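Home | Issues | Authors | Family Life | Contact

We use cookies to remember your reading preferences. Accept | Manage

4. Grandparents as keepers of the small stories

4.1 What was told, and when

When we began talking with families in Nurwood and Ciston, we had rather expected the large stories to come first: the weddings, the wars, the long move from one town to another. They did come, of course, and we were glad to have them, but they tended to arrive in a finished shape, told the way they had been told at many a Christmas dinner before. The small stories were slower. A grandmother would get up to put the kettle on, and over her shoulder would come a remark about the way her own mother used to warm the plates, and before long we were deep in a kitchen that had been gone for sixty years or more.

Across the 171 households that took part, these smaller stories made up by far the greater share of what grandchildren could repeat to us later without any help. In all we gathered 2888 separate tellings, counting a story afresh each time it was told to a different listener. A good many were very short indeed - a nickname, a saying, a rule about never sitting on the bottom stair - and we were tempted in the early months to leave them out. I am thankful that we kept them, for they proved to be the ones that children carried off most readily and passed on to cousins and school friends.

Great-grandparents held a special place here. Several of the children had met a great-grandparent only once or twice, often as babies, and yet spoke of that person with real warmth and a fair amount of detail. What they were remembering, naturally, was the telling of the meeting, which had been gone over so many times by parents and aunts that it had become the child's own. We have called this a lent memory, a phrase which we owe to a grandmother in Leiva, who told us that she had "lent the little ones a good few of mine and never asked for them back". 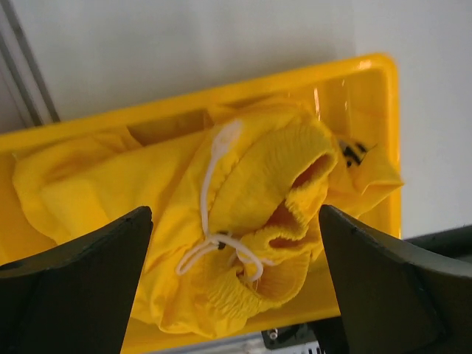 Figure 2. Yellow garment in a yellow plastic bin.

Lent memories were not spread evenly within a family. Eldest grandchildren held the most, as one might guess, but the youngest came a close second, and it was those in the middle who more often told us that they had "missed that one". Aliki Gkikas has suggested, in the many kind and patient letters she wrote to us while this work was going on, that the youngest child hears the stories simply by being at home longest, after the older ones have gone off to their own lives. Our own talks with families would seem to bear her out, though two of the households in Ciston ran quite the other way, and we should not wish to press the point too hard.

4.2 Where there was no grandparent to ask

It would be wrong to pass over the families in which the grandparents had died before the children were born. We went to these visits with some worry that our questions might cause pain, and now and then they did, and we stopped and talked of other things. More often, though, parents were pleased to be asked. In Urkik especially, older neighbours had stepped into the gap over the years, and children there spoke of "our nan next door" with no sense at all that she was a borrowed one.

One mother, whom we visited on a wet February afternoon, had written down everything she could remember of her late father in a school exercise book, and her son read us his favourite page, which was all to do with the proper way to eat a pear. We return to written keepsakes of this sort in Section 5, where we look at how they are used once children are old enough to read them alone.

Shares: 2 | Previous section | Next section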